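## 4. Cast announcements and how long they hold

Sample first. 563 announcement stories, pulled from 14 entertainment sites, covering 79 films. All of them name at least one lead and give a working title. Stories that only say an actor is "in talks" were set aside and are dealt with in Section 5. Rewrites of the same story on the same site count once. Rewrites across sites count separately, which is the whole point of the exercise.

Coding was done by El Khatib and one second reader, with the Stunell index used for release dates and final billing. Where Stunell and the film's own end credits disagree we went with the credits. Happened more than we liked.
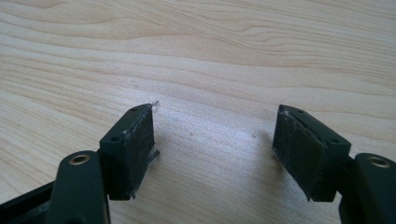
Most stories trace back to a single post by the lead actor, usually a costume still or a first look. The post says very little. Title, character's job, maybe a pair of glasses or a beard to go on. The stories then add things: a shooting location, a co-star, a start month. Co-star names are the shakiest of these. A second lead named in the first week was often gone from the billing by release, and the early stories were almost never corrected. They just sit there, still getting clicks.

Wording matters too. "Has joined" and "is set to join" were coded apart at first, then merged, as the sites swap them freely within one article. "Reportedly" was kept as its own code. Essam El Khatib argued for splitting it further by whether a source is named anywhere in the peice, and that split is used in what follows.

Two patterns. First, sites that cite the actor's post directly tend to stay close to it. Sites that cite another site drift. By the third retelling the character's job has sometimes changed (archaeologist, then historian, then professor, in one case from our April batch). Second, drift is worse for films with a long gap between announcement and shoot. Not suprising, but it had not been shown on a sample this size as far as we know.

The Moline set is the exception. These are the smaller regional productions handled by one publicity office, and their stories barely drift at all. The office sends one sheet, same text to everyone, and the sites paste it. Sqalli calls this "sheet copy" and we keep the term. Sheet copy is accurate on names and poor on dates. Its start months slipped as often as anyone else's.

Grenness titles were checked by hand, over 100 stories, after a mixup with two films sharing a working title. Fixed now. Totals in this section are post-fix. The appendix table still needs updating for the spelling of three character names, no effect on counts.

One more thing on timing. Friday stories drift less, probably a publicity office effect again, but we did not test it and would not lean on it.

**Figure 1.** Light wooden table with a white stand, a round bowl and two hand-held grippers.
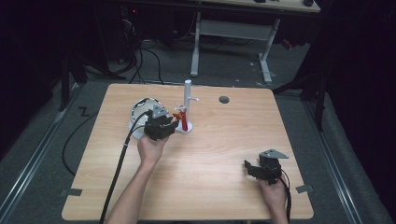 ### 4.1 Stories with no traceable post

A smaller group. No post by the actor, director or studio could be found, or it was deleted before we got there. These were kept in the sample but flagged, and left out of the retelling chains. No first link, so no chain to measure.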